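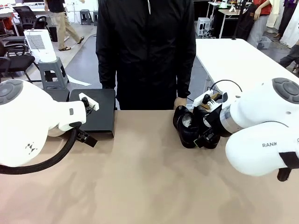
Figure 2. The tabletop and the two arms.

3.2 Who stays for coffee

I should say up front that I went to Isdale expecting to write about preaching. I had a whole notebook set aside for it! By the second month the notebook was mostly about coffee, and so is this section.

The congregation worships at 10, and the service lets out into a long side hall with a kitchen hatch at one end. I stayed for the coffee hour after 28 services and wrote up my notes in the car before driving home (my handwriting suffers for it). I also sat down with eight members for longer talks, most of them at their own kitchen tables.

What I kept hearing was that people date their belonging from the hall and hardly ever from the sanctuary. Bronisława Michalski had been coming for five years before she felt she was "in," and she could tell me the morning it happened – she was handed a dish towel. Kobe Bosman told nearly the same story about stacking chairs. He had already been through the membership class by then and had his name in the directory, but the chairs were what he wanted to talk about.

Earlier writing on small congregations tends to treat this kind of chore as what's left over once the real religious life is done. I went in thinking that too, and my first round of coding has "logistics" written next to all of it. Myrto Manolakis, who read the transcripts separately from me, had marked the same passages "prayer." We argued over that for most of August. I came around about halfway, mainly on the strength of the washing-up talk, where people pass along who is sick and who needs a ride, and then quite often stop and pray right there with the water running.

Not everybody is drawn in by it. Nadhirah Nugroho, who married into the congregation, found the hall much harder than the service. In the service you have a bulletin, she said, and in the hall you have to know where the spoons go. Two other newcomers told me they slipped out during the last hymn for their first several visits. I come back to them in Section 4, along with the question of whether the evening group, which has no coffee hour at all, does any better at keeping new people.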